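Search this site Search Go
Filed under: Science for Kids > Machines > When Things Go Wrong

The Robot That Couldn't Find the Picture

Robots are good at doing the same job over and over. They are not so good at noticing when they have made a mistake. In this article you will read about a robot arm called Clasach, the job it was learning, and the fault that made it miss.

Practising in a pretend room

Clasach belongs to a workshop called Fitercombe. The people there wanted a robot that could pick up pictures and move them to a new spot without scratching them. Museums and galleries have to do this often, and it is slow work.

Before a real robot is allowed near a real picture, it practises inside a computer. This kind of practice is called a simulation. The computer draws a room, a robot and something to pick up. It also works out how heavy things are and what happens when they bump into each other. A video game does much the same thing when a ball bounces off a wall.

If the robot crashes in a simulation, you press a button and start again. Nothing has to be swept up.

What a gripper does

The hand on the end of a robot arm is called a gripper. Clasach's gripper has 2 fingers. They don't bend like yours do. They slide apart to open and slide together to close.

To pick something up, the robot has to do these jobs in order:
- find the object with its camera
- work out where the object is and which way it is turned
- move the arm so that the fingers are on either side of an edge
- close the fingers
- lift

If any one of these goes wrong, the ones after it go wrong too.

The day of the fault

One morning in August, an engineer named Binta Nwankwo set up 400 practice tries and went off to do other work. When she came back, the computer had a long list of results. Clasach had reported that nearly all of the tries were finished. It had moved down, closed its fingers and lifted, just as it was told.

But the picture was still on the floor at the end of most of them. Clasach had been closing its fingers on air and carrying nothing across the room.

Binta opened the practice room on her screen to look at the job again. It has a bumpy grey floor, a rough, very dark wall and a smooth brown one. The picture lies at an angle on the floor, with swirls of orange and brown inside a thin dark border.

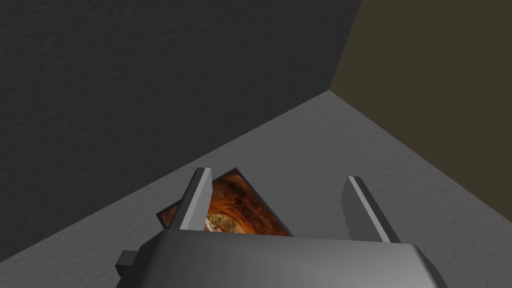
Finding out what was wrong

Binta asked another engineer, Rakiya Ogbonna, to help. They had two questions. Was the robot looking in the wrong place, or was it moving to the wrong place?

First they checked the looking. The part of the program that finds objects is called Limer. Limer draws a line around whatever it thinks the picture is. Sometimes it drew the line around the whole picture. At other times it left out the dark border and drew the line around only the brightest orange part. Then the robot aimed for an edge that was not really an edge.

Next they checked the moving, and found a second fault. The distance from the arm to the tips of the fingers had been typed in wrongly. It was out by 3 centimetres, so the fingers stopped too high every time. Even when Limer got the edge right, the fingers closed above it.

So there were 2 faults, and each one helped to hide the other.

Fixing it

The distance was easy to fix. Rakiya measured it again and typed in the correct number.

Limer took longer. The engineers gave it many more pictures to practise on, some with dark borders, some with pale ones and some with no border at all. They also changed the colour of the floor and walls from one try to the next, so that Limer could not simply learn one room.

They added a check as well, which they named Uzor. After the fingers close, Uzor asks how far apart they are. If they have closed all the way, there is nothing between them. The robot must then stop, open its fingers and report a miss.

Why a miss matters

A robot that carries nothing across a room might sound harmless. Now think about a real gallery. If the robot says it has moved a picture when it hasn't, a person could step on it, or another machine could roll over it. Fingers that come down in the wrong place could also press into the paint.

For this reason the real Clasach has a big red stop button on its stand, and a grown-up has to be close enough to reach it whenever the arm is switched on.

Words to know

Fault: something in a machine or program that makes it work wrongly.
Gripper: the part of a robot that holds things.
Simulation: a pretend version of something, made with a computer.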